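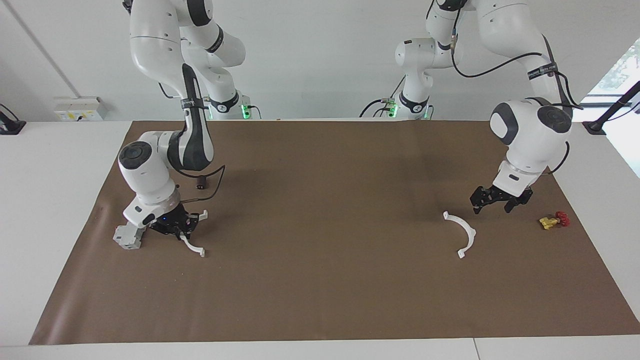
Brown paper on the worktable, two arms over it

Druvstead oral history book, progress to March

Transcripts: 103 done, 2 still with the typist. Draft now at 384 pages, too long, cutting. Clustgate chapters finished and read through. Geltov chapter half written, the prison records came late and teh dates don't match the interviews.

Ristić Press happy with the sample, want the index sooner than planed.

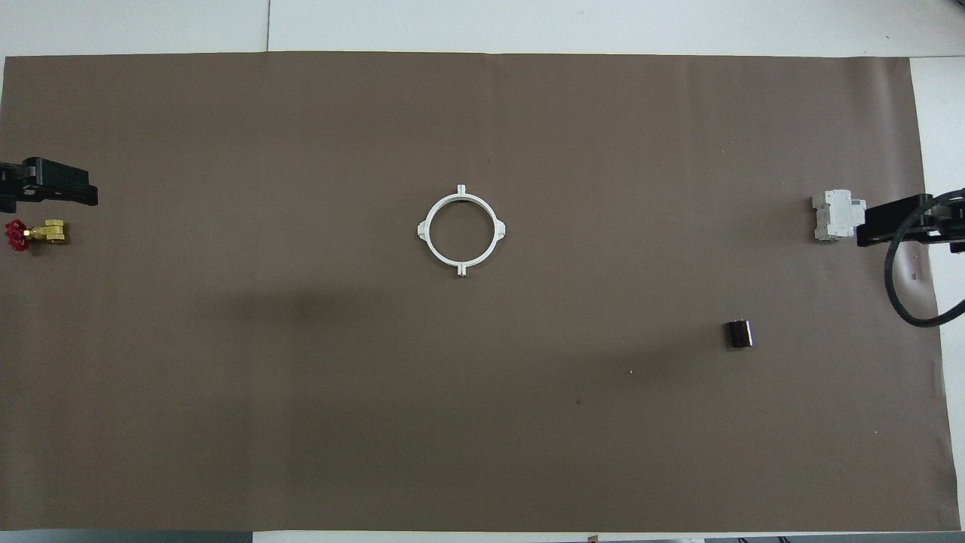 Will the print run change?
Still 200 copies, paperback, same price as in the bid.

Next: cuts, permissions letters, then cover.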